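Turkville Bench Pieces: Dowel, Tapered Block and Rimmed Board

Sold by Ladero, for people who like handling wood more than they like owning furniture

Every workshop ends up with a drawer of odd wooden bits that get picked up, turned over and put back. Turkville is that drawer, except that we sanded everything first and are asking you to pay for it. The range was drawn up by Inna Harasym, who wanted a few plain shapes for a table and was offered, by three suppliers in a row, a giraffe.

There is no giraffe. There is a dowel, a tapered block and a shallow board with a rim.

The dowel
Smooth and round along its length, cut square at the end. It rolls, as dowels have done for centuries, and it prefers to do so towards the edge of the table. Put a sheet of paper down first and it rolls a little more slowly. We sell it with no finish beyond a wipe of oil, so expect the colour to deepen with handling. If yours arrives paler than your neighbour's, leave it on a windowsill and feel superior by August.

The tapered block
Wide at one end, blunt at the other. Customers have used it as a doorstop, a wedge under a short table leg and, in one letter we have kept, a nose for a snow bear. It was meant for picking up and putting down. The narrow end takes the knocks, so small nicks there are normal, and we don't treat them as a fault. A minute with fine sandpaper will see to most of them. The other option is to call it character, a word we have used on the invoice before now.

The rimmed board
A small orange wooden tray, shallow, with a raised edge all round and simple printed marks on its face. The marks include an arrow. People write to ask what the arrow points at. It points along the board. Asger Þrastardóttir did the artwork and considers the matter closed.

The rim will keep in beads, pencil stubs and small screws. It will not keep in tea. Please stop trying it with tea.

Care
Dust with a dry cloth. No dishwasher, no soaking, no radiator. A drop of oil on a rag every so often, then wipe it off and wait before setting anything down on white paper you were fond of.

What comes in the box
One dowel, one block, one board, a square of sandpaper and a folded card that repeats most of this page. The box is plain and made by Karpenko, who are very proud of the lid.

Schools and clubs
Packs of 6 sets are kept in stock. Packs of 32 are made up to order and take up to 40 days to leave us. Loose dowels come in sacks of 1000, and we would ask you to think about where you are going to open the sack.

Returns
Unused sets can come back to the Urkov depot in their own box. Used sets can't, however lightly you feel you used them. If something is split or missing, send us a note and we'll post the piece by itself.

Prices and stock checked July 6, 2018. 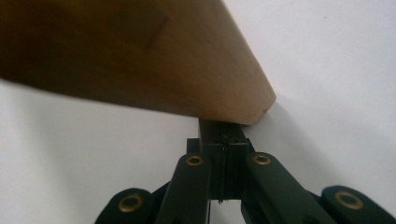
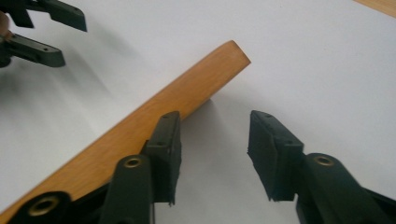
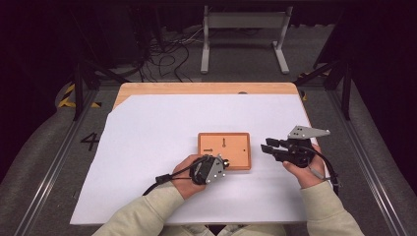 First, smooth wood with a blunt, slightly rounded end; second, a dowel on a white surface; third, the orange board on its sheet of paper.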